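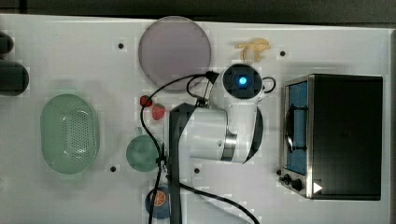

From: Rafferty Gallagher
To: Staltstead Toy Library list
Date: Mon 13 April
Subject: Re: [toylib] Play kitchen sets - what goes in a bag

Konrad Śliwiński wrote:

> I have started on the kitchen bags and I need a decision before I
> print the new cards. The old card says "plates, cups, food" and
> that's all, so families bring back whatever they like and we can't
> tell what is missing. Do we list every piece? Also, do the colanders
> count as kitchen or as water play? I have found them in both bins.
>
> One more thing. The Brivar bags are too narrow for the big plates.
> I can get the plate in but then the zipper won't close.
>
> Konrad

Konrad,

Yes, list every piece. I'd put the dishes first and the food second, one line each, with the color next to the dish. "Cup, teal green" is enough. People do look for a color when they are packing up at home, and it saves them calling us to ask which cup is ours.

Colanders are kitchen. The mint green oval one should go out with the plate, the cup and the dark blue bowl. If the water play bin looks thin without them I have a few plain sieves at home I can bring over.

For the food I would keep it short. A banana, the two strawberries and the orange slice is plenty for one bag. We used to send out a lot more than that and it came back in bits, or it came back with someone else's carrot in it. The strawberries should be written down as two, on the card and on the label, as one of them always ends up under a car seat.

On the bags, I agree about the Brivar ones. They are fine for the puzzles and I would move them over there. Dorimo has a wider drawstring bag, item 220 on their sheet, and the big mauve plate ought to go in flat. I haven't measured it. If you are at Mottram before me, could you try one on the shelf by the door? There's a sample in the box marked 111.

We have about 400 blank cards left from last August, so please use those up before ordering more. They are the ones with the punched corner. The ink smears if you laminate them the same day - leave them overnight.

Washing: dishes and hard food go in the sink with dish soap, then on the rack. Please don't put the pale yellow banana through the dishwasher. I did that with the old one and it came out a different shape. Anything with a split or a sharp edge goes in the repair tub with a note saying which bag it came from. Last time there were 7 pieces in there and no notes at all.

I still don't know what to do about the dark gray pieces. They have never been on a card. My feeling is to leave them out of the loan bags and keep them for the open shelf, unless someone on the list feels strongly about it.

Could you send the card text around before you print? I can read it over Wednesday night.

Rafferty

_______________________________________________
toylib mailing list
To leave the list, send a blank message with "unsubscribe" in the subject line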